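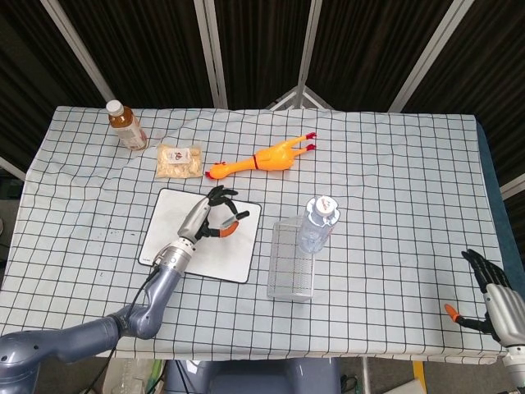
Category: Digital Services / Progress Reports

3 min read

We're past the halfway mark on moving the county's permit and licensing records onto one system, and I'm happy to say June was our best month so far! The short version for the Tornis Fund: the money is going where we said it would, the old Godoy database is nearly empty, and I have one delay to own up to.
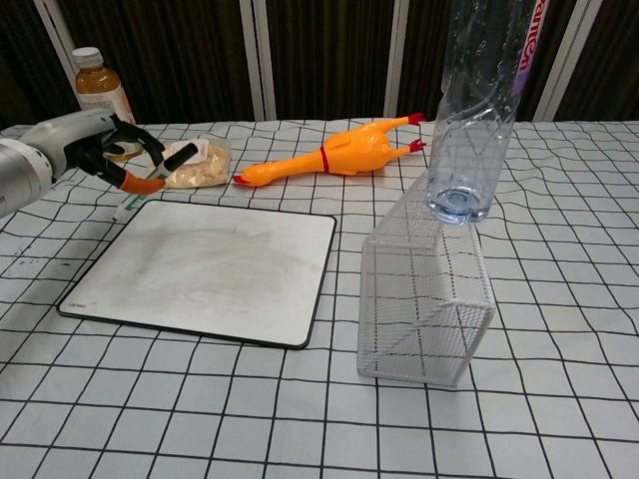
Estela Henríquez
Program Lead, Records Modernization

First, the numbers. We started with 2,255 business license files that lived only in Godoy, and 1,403 of them are now in Kolter and checked against the paper. The rest are mostly older renewals where the owner's name is spelled one way on the form and another way on the receipt (I have seen more versions of "Incorporated" than I knew existed). Those need a person to look at them, so they go slower.

Training went better than I'd hoped. All 70 front-counter and back-office staff have logins and have sat through the first session – a few asked to come back for a repeat, which we're running at 8:30 in the morning before the counter opens. The search screen is the big hit. People used to keep a Godoy window and a spreadsheet open side by side, and now they type a street address and get everything.

Now the delay. Online payments were supposed to go live this quarter and they won't. Sukarik, our payments vendor, sent the test connection late, and then we found that partial refunds were posting to the wrong department code. They've fixed the code and we're retesting, but I'd rather hold it than have Finance untangle refunds by hand all summer. It doesn't change the total budget. It does push two invoices into the next period, and I've marked both on the spending sheet.

Next up is the fire inspection data, plus switching Godoy to read-only once the last license files are across. I'd also like to talk about moving the leftover training money into scanning – could we find half an hour for that before the next payment request goes in?

Related updates
Kolter rollout: what the front counter asked for
Scanning the basement files, part 2
How we picked a payments vendor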